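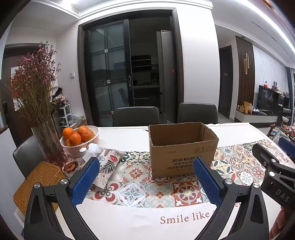

How do I find and thank a stranger who stayed with my mom after she fell?

Asked by Marlene Grube in Neighbors & Kindness
1,481 views

Typing this on my break so sorry if its a mess.

My mom fell outside the Sperling market in Predness back in March. Curb, grocery bags in both hands, down she went. Broken wrist, cut over the eye, pretty shaken up. She's 78 and lives alone and I'm a long drive away.

A woman stopped. Total stranger. Sat down on the sidewalk with her, held something on the cut, called the ambulance, then called me from mom's phone and kept talking to me until they loaded her in. After that she took the groceries to mom's house (in Gilby, so not close), put the cold stuff in the fridge, fed the cat, locked up and dropped the key at the hospital desk. Left a note with it. "Cat is fine, milk is in the door." No name!! Mom thinks she said Anna or Hannah but she'd just hit her head so who knows.

Wrist is healed now. Mom brings this woman up every single time we talk. She wants to write her a letter and I'd like to do something too, flowers or a dinner out or whatever she'd take.

What I tried so far
Asked at the market, the manager was nice but new and didn't know anything about it
Called the hospital, they can't tell me anything, fine, I get it
Looked in mom's phone, but the calls were made FROM her phone so there's no number
Put a note on the board by the market door, it was gone in a week

What I know: maybe forties, short dark hair, green coat, said she was on her way to pick up a kid. That's all of it.

So two questions. How do people go about finding someone like this? And is it weird? My husband says if she wanted to be thanked she would have left her name and I should let it go. I go back and forth on that.

3 answers

Agnes Baxter
Marked helpful by the asker

Not weird. I was on the other side of this once, drove an old man home in a snowstorm, and his daughter tracked me down through my church two months later. I was embarrassed for maybe a minute and then I was glad all week. Still have the card.

But do it so she gets to choose. Don't go knocking on doors. Get the message out where she'll hear it and let her come to you.

Things I would try, quickly:

The school. She was picking up a kid, you know the time of day (check when the call to you came in), so look at which schools or daycares near the market let out then. Call the office and ask if they'd put two lines in the parent newsletter. They won't give out names and you shouldn't ask for any. Ours ran something like this for a lost hearing aid, so I don't see why they'd say no to you.

Local paper. Ours has a thank-you column on the letters page and it's free. Short ones get in. Older people read it and older people know everybody.

The ambulance crew. People forget them. They can't tell you who she is either, but the station might pass along a letter if anybody on the crew knew her. In a town the size of Predness somebody might. Send it to the station, put a second sealed envelope inside with "for the lady in the green coat" on the front.

The town group on Pullora. I don't love that site but it works. I posted about a found dog and it got 2,349 views, and our town is not big.

Keep one thing back. If you post the whole story you may get people saying it was them. Sounds awful but it happens, usually when there's a gift mentioned. So don't mention a gift, and leave out the note and what it said. Whoever it is will know about the milk.

Also leave out your mom's name and street, and please don't say she lives alone.

If you want wording, I'd go with

"In March a kind woman in a green coat stayed with my mother after she fell outside the market in Predness. My mother is well again and would like to write you a letter. If this was you, or you know who it was, please write to" and then an email you made just for this.

Good luck. Have your mom write the letter now though, while she remembers how it felt. It can wait in a drawer.

Benedikt Hinrichs

pullora. just post there. took me an evening to find the guy who jumped my car. dont overthink

Vittoria Parisi

I half agree with your husband, sorry. Some people really don't want the fuss. My aunt pulled a boy out of a canal and then hid from the newspaper, she said the article was worse than the water. She wasn't being modest, she just hated being looked at.

So I'd try once or twice like Agnes says and then stop. Give it a month maybe. If she sees it and stays quiet, thats her answer and you did your part.

And if you never find her there are other things your mom could do with it. Mine was in a similar spot after somebody paid her pharmacy bill. 600 dollars, left with the clerk, no name. She fretted about it for ages. In the end she started taking soup over to a man down the street who'd had surgery, and she told me that was her thank you letter. Maybe your mom would like somthing like that, maybe not. Some people need to say it to the actual person.

One question, did the woman go in the house by herself with the key? I'd change the lock anyway, nothing against her. Keys get copied, they sit on hospital desks.

Comments

Marlene Grube: Agnes thank you!! never thought of the school. Call log says 2:50 so that should narrow it down. Vittoria yes she went in alone, mom gave her the key. Nothing was touched, but my husband said the same about the lock so fine, we'll do it.

Jana Görtz: There's an elementary two blocks from that Sperling, lets out at 3. My sister's kids went there. Ask for the front office not the main line, main line just rings.

Marlene Grube: Jana you're a lifesaver. Calling tomorrow on lunch.

Benedikt Hinrichs: still say pullora

Agnes Baxter: Do both! And come back and tell us, people always forget to come back.

Marlene Grube: Update. School said yes, it goes in the next newsletter. Sent the letter to the ambulance station too, with the envelope inside the envelope. Mom wrote four pages, I had to get her a bigger envelope. Nothing back yet. Pullora post is up, one person wrote to ask if the cat is ok. Cat is ok.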